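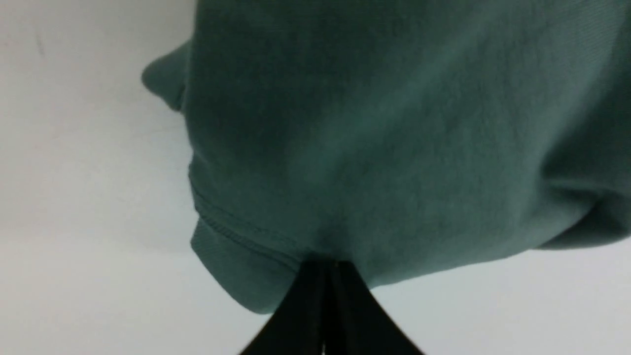 Folding standard for knit tops with stitched hems

Our office issues long-sleeve and short-sleeve knit tops to participants in a seasonal program, and we wish to adopt a single folding method before the next distribution. On the teal-green stock the hem is a folded band with a double row of small, tight stitches, and it is this band that causes most of our difficulty. When the garments are folded in half from the bottom, the band forms a ridge in the middle of the stack. When they are folded from the top, the band ends up at the front edge of the shelf and rolls outward. The stacks lean, and the lower garments have to be refolded before they can be handed out.

The storeroom holds over 600 tops at the start of a season. The shelves are open metal shelves with no dividers. We do not have hanging space and do not expect to obtain any. The present written instruction reads only "fold neatly and stack by size," and each shift has interpreted it differently.

We would be grateful for guidance on the following matters: the order in which the sleeves and sides should be folded, the position of the hem in the finished fold, and the height to which such stacks may be built. Advice on returned garments would also be welcome. They come back mixed with other clothing and are sorted on the same table.

Posted by Burnimard Program Supply Office
04/09/2019

Iromow Linen and Uniform Room
Accepted by the poster

The method below has been in use in our uniform room for nine years and may be adopted without special equipment. It is written for knit tops of light or medium weight. A heavy fleece top requires a looser fold and should be kept on a separate shelf.

Place the garment face down on a clean, flat table with the collar away from the person folding. Smooth the body from the center outward with the flat of the hand. Knit fabric should not be pulled at the corners to remove wrinkles. Pulling lengthens the fabric on the bias, and the sides of the garment will no longer lie parallel when the first fold is made.

Take hold of the hem at both side seams and draw it toward you only until the band lies straight. If part of the band has rolled under, turn it out and press it flat with the fingers for a moment. A band which has been stored rolled may need a light pass with a warm iron, applied to the inside.

Fold one side of the body toward the center, so that the fold begins at the middle of the shoulder. The sleeve will now lie across the back of the garment. Turn the sleeve down at the shoulder so that it runs parallel to the side fold, with the cuff pointing to the hem. Repeat for the other side. In a long-sleeve top the cuff may extend past the hem band. Where it does, turn the cuff back up. It must not lie across the stitching, where it doubles the thickness and produces the ridge you describe.

Bring the hem up toward the collar and stop well short of it. The band should rest below the shoulder line, in the thinnest part of the garment. Then fold once more toward the collar and turn the whole garment over. The hem is now enclosed, the front of the garment faces up, and the smooth fold is presented to the front of the shelf.

Any printed design on the chest should be left uncreased as far as the size of the shelf allows. If a crease is unavoidable, it should fall below the design. Printed areas stored face to face under weight may stick together in a warm room, and a sheet of plain tissue between garments is sufficient protection.

Stack height is limited by weight more than by appearance. We build to 9 inches and no higher. Alternate the direction of the stack every few garments, so that the thicker collar edge does not fall always on the same side. This will correct most of the leaning.

A folding board is helpful for new staff. It may be a piece of stiff card cut to the width of the finished garment. The card is placed below the collar before the sides are brought in and is removed before the final fold.

Demchenko Hall Residents' Laundry

In this laundry we roll all knit tops and we have no complaints regarding ridges. The sleeves are folded in, the garment is rolled from the hem to the collar, and the rolls are placed in bins by size. It is quicker than folding. The bins must have straight sides. Users should be asked to take from the top and not to search through the bin. Rolling is not suitable for shirts with a button front.

Poltness Clothing Exchange

The first reply is sound and we would endorse the position given for the hem. Our comments are limited to returned garments, on which that reply is silent.

Sorting and folding should be treated as separate tasks even if one table must serve for both. Items coming in should be kept at one end, and the other end kept clear for a single garment laid out at full width. We mark the division with tape. Where the working end is allowed to fill up, staff begin folding on top of other clothing, and the result is an uneven fold which does not survive the first day on the shelf.
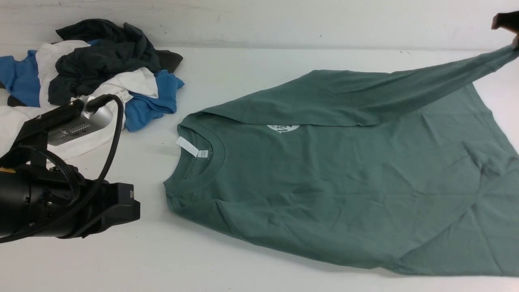 May returned tops be folded before they have been laundered, if they appear clean?

Returned tops should be laundered first in every case, and folded only when they are fully dry.

The procedure at our exchange is as follows. Remove the program tops from the returned clothing first and set all other items aside for their own sorting. With the long-sleeve tops, draw each sleeve out to its full length before anything else is done. A sleeve that is twisted or caught beneath the body is easily missed, and the twist will be folded into the garment. A green top in our own sorting was typical: with one sleeve drawn out in a taut band across the upper chest, the body still had soft creases running diagonally, and the white disc printed on the front was partly covered. The sleeve is laid back to its own side before the body is smoothed.

Check the neck next. The size and care information is usually found inside the back of the collar, and any paper or card tag attached there should be dealt with at this stage. If the tag is to be kept for inventory purposes, tuck it inside the neckline so that it does not catch on the garment above. If it is not to be kept, cut the fastener close to the tag and never pull on it. Pulling may open a hole in the ribbing.

Inspect the cuffs, the underarm seams and the hem. A garment with a broken stitch in the hem should go to mending and not to the shelf. In a double row, one row may fail and the other continue to hold for some time, so the fault is best found by turning the band over and looking at the inside.

Dark garments and white garments should be laundered separately from the green stock until you are satisfied that none of them loses color. We have known dark cotton tops to leave a gray cast on lighter items after two washes.

On the matter of rolling, we tried bins for one September distribution. The rolls came open as soon as the bins were less than full, and the larger sizes were mixed with the smaller by the end of the day. It may serve well in a residents' laundry where the quantity is small. For open shelves and a stock of your size we would recommend the flat fold.

Comment from Burnimard Program Supply Office

We thank all three respondents. The flat fold has been tried with the long-sleeve tops, with the hem placed below the shoulder line, and the stacks are standing straight. The written instruction will be amended accordingly. We would ask Iromow Linen and Uniform Room whether the 9-inch limit should be reduced when the shelf is to remain undisturbed for several months.

Comment from Iromow Linen and Uniform Room

The limit may remain as stated for light knits. For medium knits we would reduce it by a third and place a sheet of clean card beneath the lowest garment. Our own room is fitted for 900 garments and we rotate the bottom of each stack to the top at the change of season.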